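Notes from the Grustomora open house on the wealth tax
2020-12-16

The Grustomora county annex opened its doors for one afternoon so residents could see how the proposed tax on large fortunes would be run. I signed up because the measure goes back to the state senate in February and most of what I had read about it came from people who were either paid to like it or paid to hate it.

Getting in
Parking is on the Joltano Street side. Masks were required and we went through in small groups, with tape on the floor to keep us apart. My group had to wait in the lobby while the one before us finished. There was coffee but no place to drink it.

The assessment floor
The first stop was the room where property values are set now. It has 44 desks, and 68 if the bill passes and the hiring money comes with it. The staff would not say whether they supported the bill, and they were right not to. They did say that houses are easy and that closely held companies are hard. A share of a public company has a price every day. A family-owned parts maker does not.

They walked us through a practice file for an owner with a house, two rental buildings and a stake in a medical supply business. The real estate took five minutes. The business took the rest of our time there, and people still had questions when we were moved along.

I asked what happens when the owner's appraiser and the county's appraiser disagree. The answer was a hearing, then an appeal, then court. A man behind me said that sounded like a lot of lawyers. The guide said there are a lot of lawyers now.

What the money is for
The second room had display boards on where the revenue would go. The largest share is for the two public hospitals, followed by school repairs and bus service. 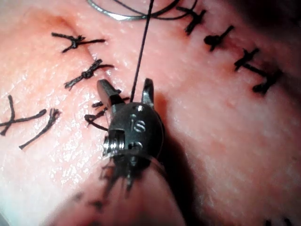 The Bolometti and Ostapchuk tables
Two outside groups had tables in the hallway. The Bolometti Institute is against the bill. Its handout says rich households will move across the state line and take their income tax with them. I asked how many had moved after the last increase and was told a paper was coming.

The Ostapchuk Fund is for it. Its handout says 3,000 households would pay and everyone else would owe nothing. That is a fair point, and it gets lost every time a billionaire goes on television to say the middle class is under attack. But the fund had little to say about the hearing backlog, which already stands at 600 cases.

I left with both handouts and a copy of the bill. Written comments can be dropped off at the front desk of the annex until the end of the month.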